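Play kitchen countertop: paint, vinyl or leave it??

arrudamom2845
Got the toy kitchen second hand, counter is white and already has crayon on it. Thinking of covering it with stick-on marble vinyl before December. Anyone done it? Kids are 3 and 5, they are not gentle.

nuvby_dad
Leave it white. Magic sponge takes crayon right off. Did ours in 2 minutes.

Stultalton_Z
Disagree, the sponge dulls the finish and then it grabs dirt worse. Vinyl is fine if you do the corners with a hair dryer. Cut around the stove panel, dont go under it.

cislowcrafts
Vinyl peeled at our sink within a month. Kids use real water no matter what you say. Paint + clear coat, let it cure a full week. Longer if its cold in the garage

arrudamom2845
ok so thats three different answers lol. Is the stove part a sticker on yours or what? Mine is so scratched I might redo that too

Stultalton_Z
Shiny black panel set in the counter, dark gray border, red burner with a white ring. White counter looks good next to it imo, wich is why I'd go plain white vinyl and skip the marble. Carrot lives between stove and sink apparently

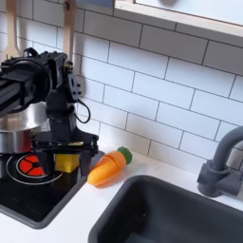 RE: paint vs vinyl

nuvby_dad
Still say leave it. That white looks fine.

cislowcrafts
Sure but does it get real water? Ask me again in a year. Nice pot btw, ours are all plastic

Stultalton_Z
No water allowed, so fair point. If yours get it wet go with paint.

arrudamom2845
Mine will 100% get it wet. Paint it is. Gloss or satin?

cislowcrafts
Satin. Gloss shows every fingerprint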